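# Paper star and stick decorations: materials and room notes

February, by Aurora Barros

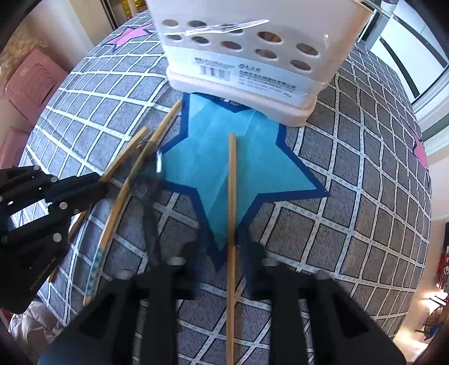 Marnska Craft Group, Seasonal Decorations Team

This README goes with the Turnik folder. It covers the paper stars, the wooden sticks they get mounted on, and the spare bedroom where we lay everything out. Ask Zodwa Adams if you need the key to the cupboard.

## What is in the folder

- `stars/` has the outline for the large star and two smaller ones
- `sticks/` has the cutting lengths and the pattern strips
- `room/` has notes on layout and storage
- `CHANGES.txt` is kept by Olumide Akinola

The large star outline has a version number in the corner. Use version 7. Version 6 had the border too narrow on one point and should be deleted if you still have it.

## Materials

**Stars.** Five points, light blue with a thick dark-blue border. They are stored folded, so expect crease lines across the face. Press them under a heavy book overnight before mounting. Do not iron them. Conceição tried it on one of the test stars and the border went shiny.

**Sticks.** Thin wooden sticks, mostly plain. One type has a small blue dotted pattern along part of its length. Keep the patterned part at the bottom when mounting, where it shows below the star. Plain sticks can go either way up.

**Basket.** White plastic, rectangular, with round holes in the sides. The barcode label is still on the front. Please leave it there until we have ordered the second one, as Peixoto needs the code to match the size.

**Paper stock.** The last pack was 400 sheets. Offcuts go in the drawer under the window.

## Laying out

We use the bed because the craft table is too narrow for the large star. The grey sheet with the white grid stays on. It is handy for keeping a stick straight, but the squares are not a measure of anything, so use the ruler for lengths.

1. Put the star down flat, border side up.
2. Lay one stick over the lower part so that it runs straight down past the bottom of the star.
3. Keep the other sticks off to one side.
4. Mark the back of the star lightly in pencil, then turn it over to glue.

The basket can hold down a point if the paper will not lie flat. Glue on a board, never on the sheet.

## Known problems

- The notes in `sticks/` give the short length as 17 cm in one place and 19 cm in another. 17 is right.
- Page 9 of the room notes still describes the old shelves.
- The Draltitz glue is slow in cold weather. Leave it until the next morning.

## Changes to this file

Corrections go to Sérgio Calado, who merges them on Sunday evenings. Put the section name in the subject line.

Contact: Sérgio Calado, Marnska Craft Group | © Marnska Craft Group | Back to top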